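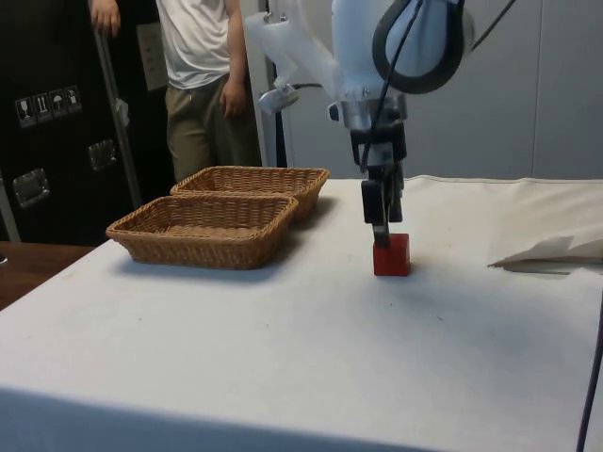
How to try out a gripper in one afternoon

If you've just bolted a new gripper to your arm and you're itching to pick something up, good! Do it. Grab something, grin, get it out of your system. Then set the arm back to its start pose and run the checks on this page, which took me far too many tries to settle on and which I now use every time a new hand comes through our shop at Tramcombe.

What you need

An arm you can already move safely
The gripper and its control software (ours runs from Bruvau, but anything that lets you set opening, speed and force will do)
A small solid cube in a bright color
A plain light cloth for the table
Two shallow baskets
A notebook, or a spreadsheet if you're tidier than me

Step 1: Set the table

Lay the cloth flat and pull out the wrinkles where you plan to pick. Put the baskets on one side and leave yourself plenty of open space on the other. Bright color on a pale cloth makes life easy for the vision side, and for this test you want it easy. You're testing the hand. Save the clutter for another day.

Step 2: Teach the approach

Bring the wrist over the cube with the fingers pointing straight down and stop well above it. Save that pose. Now creep down at your slowest speed until the fingertips are on either side of the cube, and save that one too. Watch your cables the whole way! A loop that looks fine at the top can go tight when the wrist turns, so rotate it through the full range you plan to use before you let anything run on its own.

Step 3: Close slowly

Start at the lowest force setting and go up one notch at a time. Lift a little, hold, look, set it down. You want the lowest setting that holds the cube every time, and then one notch above it. Write both down.

If you have a wrist camera, keep its view open on a second screen while you do this. I ignored mine for ages and I'm still a bit embarrassed, because it's where all the good stuff is. You can see a cube tilt as the fingers close, or sit too high between the tips, long before it falls.
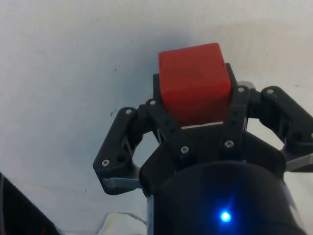

Check the screws on the finger links while you're at it. Fredy Bedoya taught me to put a tiny dot of paint across each screw head and the plastic beside it, so a screw that has turned shows up right away. Love this trick.

Step 4: Pick it off center

Shift the pick pose sideways by 2 mm and try again, then another 2 mm, until the grip fails. Do the same in the other direction. My favorite part of the whole test! Some hands nudge the cube into line as they close and some just shove it away across the cloth.

Step 5: Let it run

Move the cube from the cloth to a basket and back in batches of 12. Between batches, turn the cube a little. Mercedes Pacheco left our Lukáč hand going for 700 picks, and the log from that run is still the one we compare everything against.

Write down for each batch: force, speed, missed picks, drops on the way, and anything that sounded odd. The sounds matter more than you'd think. A dry squeak got us to a rubbing finger joint on the Evuvix well before the numbers budged.

Swapping hands

Reset the tool length and tool weight in the controller before you move. Then redo step 2 from scratch, even if the new fingers look the same length as the old ones.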